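Home | Products | Wall Finishes | Surface Panels | Samples | Dealers | Contact

Zekdale Panimeck Wall and Surface Panels

Panimeck is a decorative panel line for walls, counters, back rooms and workshops. Panels are sold by the sheet or cut to size at our Stover shop. All finishes are made in the same thickness, so wall and flat-surface panels can be mixed in one job without shimming.

Finishes

Wall panels come in plain, textured and flecked versions. The flecked reds have been our best sellers since April, followed by the sand and slate colors. Surface panels come in plain gray, dark gray with white veining, and cream. There are 41 finishes in the current range. Discontinued colors are listed on the clearance sheet, which dealers can email to you.

Color varies a little from batch to batch. Order everything for one room at the same time and check the batch number on the back of each sheet before cutting.

Cutting and fitting

Use a fine-tooth blade and cut with the finished face up on a table saw, face down with a circular saw. Masking tape along the cut line keeps chipping down. Let the sheets sit flat in the room for 2 days before fitting.

Walls should be clean, dry and flat. Apply panel adhesive in vertical beads and press each sheet from the center out. Leave a small gap at the floor and cover it with edge strip. Inside corners can be butted and sealed, or finished with an aluminum corner post. Posts and edge strips are sold separately and come in silver, black or white.

For counters, support the full width of the sheet. Do not leave an overhang without a bracket. Sink cutouts need rounded corners and a bead of silicone on the raw edge.

Care

Wipe with warm water and dish soap. Textured walls hold dust, and a soft brush works better on them than a cloth. Do not use scouring pads or acetone. Put a trivet under hot pans.

Ordering

Samples are free, up to five per household. Cut-to-size orders take some 500 minutes of shop time a week, so we run them in the order they come in. Full sheets usually ship the next working day. Orders over $200 ship free within the state. Cut panels can't be returned unless they arrive damaged. Report damage within a week and keep the packaging.

Trade accounts are handled by the Swanepoel warehouse. Prices on this page were last checked November 8, 2023.

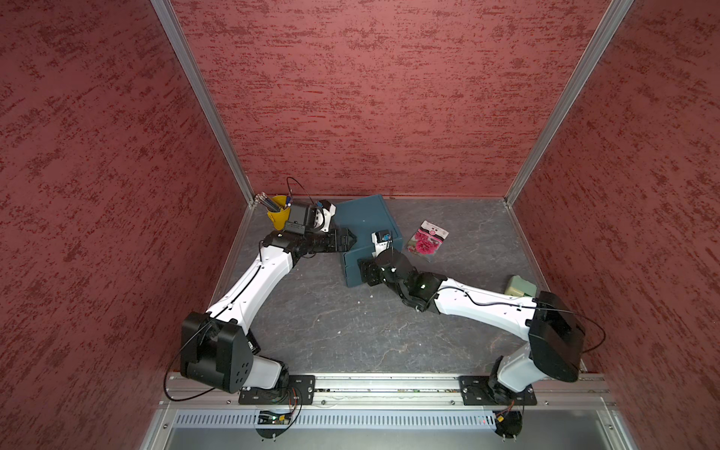 Themba Fourie: Did my laundry room in the flecked wall panels and the adhesive held fine, but the sample looked a shade lighter than the sheets I got. Ask for a sample from the current batch if the color matters to you.

R.K.: Can the edge strip go on after the adhesive has cured? I forgot to order it with the panels.

Zekdale: Yes, it sticks on separately. Use the same adhesive in a thin bead.

R.K.: Thanks, ordering the silver.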